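How to get marks off pale, matt things without making them worse

Updated 2026-02-19

Most stain advice is written by people who have never had to live with the result. I have tried a good deal of it, and the usual outcome on anything pale with a matt finish is that the mark goes and a shiny patch turns up in its place. You can see a shiny patch from across the room. You couldn't see the mark.

So before you start, ask whether it needs doing. If it's on the side that faces the wall, leave it.

What you need

A soft white cloth (coloured ones can give up their dye)
Plain washing-up liquid
A bowl of lukewarm water
A dry towel
A soft pencil rubber, the white sort

You'll notice there's no melamine sponge on the list. Those work by scraping, whatever the packet says, and on a coated surface they scrape the coating. Bicarbonate paste is gritty too. As for vinegar, it is recommended for everything, which ought to make anyone suspicious.

Step 1. Work out what the surface is

Fabric, felt and a grainy painted or sprayed finish can look much the same at a glance, and they don't want the same treatment. Press a fingernail in gently. Felt gives and springs back. A coating doesn't give at all. If a drop of water on the underside sinks in, treat it as cloth. If it sits there, treat it as a coating. If you still can't tell, assume cloth and use as little water as you can.

Step 2. Try it dry

Dust the area first, or you'll rub the dust in. On a coating, use the rubber in short strokes with hardly any pressure and stop after five. On felt, skip the rubber, which pills it, and dab with a dry cloth.

Step 3. Go damp, not wet

Put one drop of washing-up liquid in the bowl. Wring the cloth until nothing comes out, then dab. Don't rub in circles – I know every video shows circles, and I think that's where half the shiny patches come from. Give it three rounds at most, turning to a clean bit of cloth each time.

Check your progress in daylight and from more than one side. Round things are awkward for this.
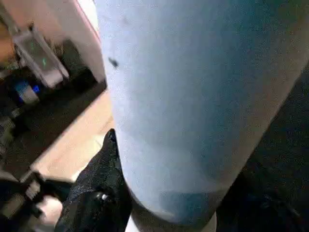
A curve throws its own shading, and on pale blue or grey it is easy to spend ten minutes dabbing at a shadow. Turn the thing a little under the light. If the grey stays where it is while the surface moves, put the cloth down. A real spot travels with the surface.

Step 4. Dry it properly

Blot with the towel and leave it overnight before you decide whether it worked. Damp patches look darker on most matt finishes, so anything you conclude in the first hour is worthless. Keep it off the radiator.

If the mark is still there

Do steps 3 and 4 once more, then stop. Ditte Briem wrote in to say surgical spirit had shifted a pen mark for her, and I believe her, but it took the colour off the test patch I tried it on. Try the underside first if you must.

Ink and hair dye I have never got out of felt.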